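The hard water diaries, part whatever

So the kettle has gone again. That's the second one since we moved to Gendby, and I only bought this one last April, so you can imagine the mood in my kitchen. I'd heard the water here was hard before we came, everybody says it, but I grew up in Tirkness where the water comes off peat and you could leave a kettle for ten years and find nothing in it but a slightly brown tint. I had no idea what I was in for!

The first thing I noticed was the tea. It gets a skin on it, a sort of oily film that breaks up when you stir and then clings to the mug in a ring. I blamed the milk, then the mugs, then the teabags (sorry, teabags). Then the shower head started spraying sideways into my ear, and the glasses came out of the dishwasher looking as if they'd been breathed on by a cow.

I sent for one of those test strip packs and got 489 on the first go, which made me feel quite faint until I read the leaflet again and saw I'd left the strip in far too long. Second go, done properly, was lower but still in the top band on the chart. The leaflet has a little cartoon of a sad washing machine next to that band. Thanks for that.

My descaling routine at the moment is white vinegar, one part to two parts water, left overnight in the kettle with the lid open. I used to pour it in by eye and that was daft, as I'd use half a bottle and the whole house smelt like a chip shop till lunchtime. Measure it out. You need far less than you think.
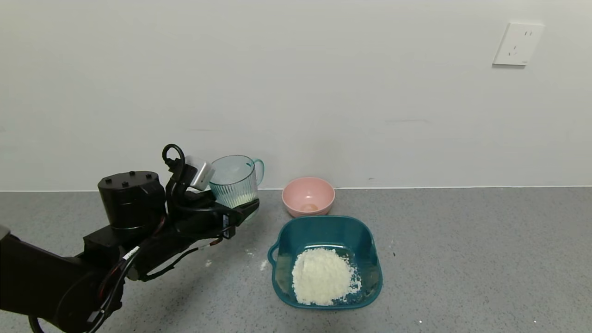

A small splash in the bottom of the jug

Citric acid is better if you can't stand the smell. It comes as a powder, it works faster, and a bag lasts ages. I still go back to vinegar for the taps though, mainly because you can soak an old rag in it, wrap it round the spout with an elastic band and go and do something else. The bathroom one took three goes and there's still a crusty bit at the back I've decided not to look at.

As for the proper fix, I've been pricing up filters. The Bellis jug is £49 and the cartridges add up, and I'd be forever filling the thing. The Nudereo fits under the sink and costs £112 before you pay anybody to put it in, and our cupboard under there is already full of carrier bags and a paint tin from the people before us. A full softener for the whole house would be lovely, but so would a conservatory.

I've had 9 emails about the last water post, most of them telling me to keep a marble in the kettle. I have tried the marble. It rattles like mad when it boils, frightens the cat, and comes out with a coat of limescale on it.

If anyone has lived with the Nudereo for a year or more, do leave a comment, I'd love to know what it does for the tea. I'm off to buy a kettle.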